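Gemcombe opens its big kitchen at Pultbridge, and you're all invited to supper

Oct 25, 2023
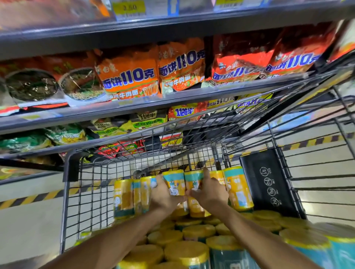 Hello from Gemcombe! I'm Noura Nassar, I run the place, and I've been told that a press release ought to be written by somebody called "a spokesperson". We haven't got one, so you've got me.

The news is that our new kitchen in Pultbridge is open. After seven years of cooking community suppers out of a school canteen we could only have after four o'clock (and had to hand back spotless by nine, which made for some very brisk washing-up), we finally have our own front door, our own ovens and a dining room that seats 201. I still keep saying that number out loud in the car.

If you don't know us, we're a supper club that anybody can come to. You turn up, you sit next to whoever's there, you get a hot main and a pudding, and you pay what you like into the tin on the way out. Some people put in twenty pounds and some put in nothing, and we don't look. We started with one pot of lentil soup and a borrowed ladle. Last April we served 332 suppers in a single month from that canteen, which was pretty much the limit of what the hob could stand, and that was when I started looking at empty buildings.

The one we found is the old carpet showroom on the Witbridge road, just past the bus turning circle. It had no gas, no drains to speak of and a great deal of brown carpet. The owners let us have the first stretch rent-free while we put it right, and I'd like to thank them here, in writing, as I cried on the phone when they told me and didn't manage it properly then.

The kitchen itself was planned by Pin-yu Huang, our head cook, who drew the whole layout on the back of a roll of wallpaper. She wanted the sinks under the windows and the pudding counter as far as possible from the fryers, and she got both. She also wanted a dry store you can walk right into, with shelves down both sides, and she got that too, though we did lose half the coat rack to it.

"I've cooked in corridors, in a marquee and once in the back of a horsebox," says Pin-yu. "What I wanted was somewhere I could put a pan down. I can now put down a lot of pans."

The fitting out was done by Qudah, the joinery and catering firm from over in Witbridge, who were an absolute joy from start to finish (even when we changed our minds about the serving hatch, twice!). They made the long tables as well. The tops are reclaimed gym flooring, so if you look closely you may find yourself eating your crumble on a piece of badminton court.

So what's on? Suppers run four evenings a week to begin with, from half past five, with last plates at half past seven. There's always a vegetarian main and there's always something plain for children who don't care for sauce. The first menu has chicken and leek pie, a squash and chickpea stew, baked potatoes with more or less anything on them, and Pin-yu's ginger sponge, which I'd recommend getting to early. Menus go up on the front window every week and we'll read them out over the phone if you'd like to know before you put your shoes on.

We're starting cooking classes too. Nine places each time, all at the big bench, and they're meant for people who are cooking for one or cooking on very little, or who've simply never been shown. We'll be doing things like stretching a chicken over three dinners, making noodles and tinned food a bit more cheerful, and getting a decent loaf out of a bad oven. Pin-yu teaches the first lot. You take home whatever you make, so bring a tub with a lid that fits. Classes are free but you do need to book, and I'd ring sooner if I were you.

A few practical bits. The building is step-free from the pavement right through to the loos. There's a quieter room at the side with six seats and the lights turned down, and you don't need to ask before using it. Dogs are welcome in the porch, where there's a water bowl and usually someone to make a fuss of them. Parking is poor, I'm afraid, but the bus from Witbridge stops nearly outside.

We could still do with a hand on the washing-up, especially later in the evening, and with anybody who owns a van and doesn't mind an early start. We'd also be very glad of serving spoons. I don't know where they go.

Journalists, you're welcome any evening we're open. Come for the pie and ask us whatever you like. Pin-yu and I can both do interviews before four, after which we'll be no use to you at all. If you'd like to bring a photographer, please let us know beforehand so that we can check with people at the tables first, as some of our regulars would sooner not be in the paper.

To book a class, offer a van or arrange a visit, ring the Gemcombe kitchen and ask for Noura. If it rings for a long time, keep going, I'm probably carrying something.

Notes for editors

Gemcombe is a pay-what-you-like supper club based in Pultbridge. It's paid for by what goes in the tin, by small local donations and by a yearly jumble sale.

The new kitchen and dining room are on the Witbridge road, Pultbridge. Fitting out and furniture by Qudah.

Please write Gemcombe as one word with no "the" in front of it.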